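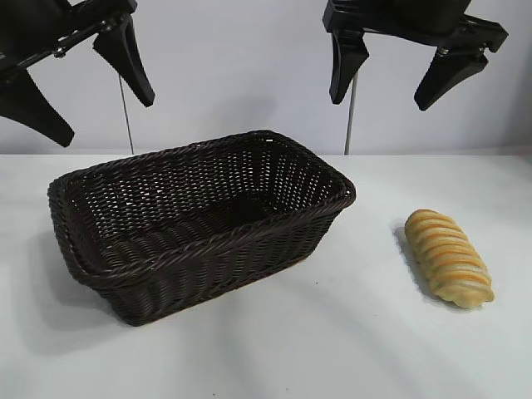 Why does the basket pose jump when the wrist camera gets close to the rim?

The tracker is matching a repeating weave, and at close range it no longer sees enough of the basket's outline to tell one part of the weave from the next. Lock the pose from the fixed camera before the approach and use the wrist view only for small corrections.

Drinbridge Help > Perception > Tracking
Asked August 27, 2020

More detail on the question. Two-arm setup, one fixed camera plus a camera on each wrist. The task is to put a bread roll in a dark brown woven basket. I use Tarnis for object tracking and the Wibisono planner for the arm paths. From the fixed camera the pose is steady. When I switch to a wrist camera for the last part of the approach, the pose slides along the rim in steps, and the planner replans every time it gets a new one. The arm then shivers or stops. Wrist cameras run at 60 fps, tracker match threshold is 75, which was the default in the version I installed in May. Raising it to 100 gives me no pose at all near the basket. A plain box with the same settings works fine. 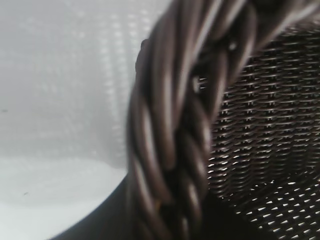

Wrist camera close to the braided rim. The background is out of focus.

Answer 1 (accepted)

Your threshold is not the main problem. A braid looks nearly the same every time it repeats, so several poses score almost equally well and the tracker picks a different one when the light or the view changes a little. The steps you see are probably one strand wide. Check this by logging the pose and comparing the step size with the spacing of the braid.

What I would do:

Get the pose from the fixed camera while the arms are clear of the basket. Save it in the base frame.

In Tarnis, set the prior to that saved pose and limit the search to less than half the strand spacing. It will then have nowhere to jump to.

Turn off replanning on pose change in Wibisono for the last segment. Send the correction as an offset to the controller and clamp it.

If the basket can be moved during the task, go back to the fixed camera after any contact and save a new pose. The clamp will hide a real shift otherwise.

Also check your hand-eye calibration. With a bad one the wrist pose and the fixed pose won't agree and the search limit will throw out good matches.

Comment from asker: Step size does match the braid. With the prior set, the threshold works at 57 and the jumps are gone. I still lose the pose during fast moves.

Answer 2

For the fast moves it's blur. Drop frames before they reach the tracker. A variance of Laplacian check is enough, but run it on tiles, as half the view can be blank table and the weave itself is full of edges. Shorten the exposure too if you have the light for it.

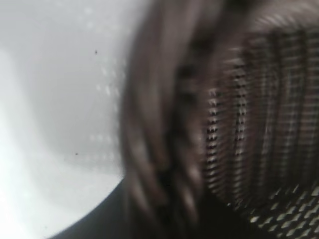 Wrist view with heavy blur in the right half.

Comment from asker: Tiles helped. I hold the last good pose for the dropped frames.

Answer 3

Have you tried the Bosham driver? I had jumpy poses and it was old timestamps from the camera. Different tracker though.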